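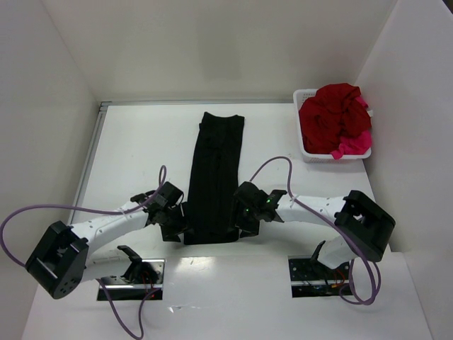 DOSTUTDALE, Friday, May 29, 2020

Section 3. Teaching a fold by hand

Read the whole section before you touch the leader arms. Everyone skips this sentence, and the support desk at Prarum keeps regular hours on the strength of it.

A demonstration is one complete fold of one garment, from flat to finished. The Primholm station records what both arms do while you steer them, including the part where you stop to scratch your nose. Plan accordingly.

Before you start

1. Clear the middle of the tabletop. Laundry that is waiting its turn stays in the basket, in the far right corner, clear of the garment.

2. Check the purple cables. Each one needs enough slack to arch over its wrist when the arm reaches across the table. If a cable goes tight, stop and re-dress it.

3. Open a new session and name it. "Test" is taken. So is "test2."

Recording a demonstration

4. Lay the garment out and smooth it with your hands. Small creases can stay. The robot will meet them in later life.

5. Step back, take hold of both leader arms and press the pedal once. Wait for the tone.

6. Bring both grippers to the near end of the garment, one at each side, fingers pointing down. Long dark items folded into a narrow strip are a good first exercise: the edges show up well against the white table and there are only two near corners to argue with.

7. Close both grippers, lift just enough to clear the table, and carry the near end toward the far end. Move at the speed you would like to see again, as you will be seeing it again.

8. Lower, release, and draw both arms back before you press the pedal.

Note: If you drop a corner, pick it up and carry on. A tidy recovery is worth keeping. A long sulk with the grippers in midair should be deleted.

Note: Bakke, the training software, will not start with fewer than 60 demonstrations. It gets noticeably better manners at 100. Take a break after every 10 – tired operators teach tired folds.

CAUTION: Keep hands off the tabletop while the pedal light is on. The arms follow the leaders and have no opinion about your fingers.

CAUTION: Do not reach into the base openings to free a sock. Switch off at the wall first, then retrieve the sock.

To review or delete a recording, see Section 4.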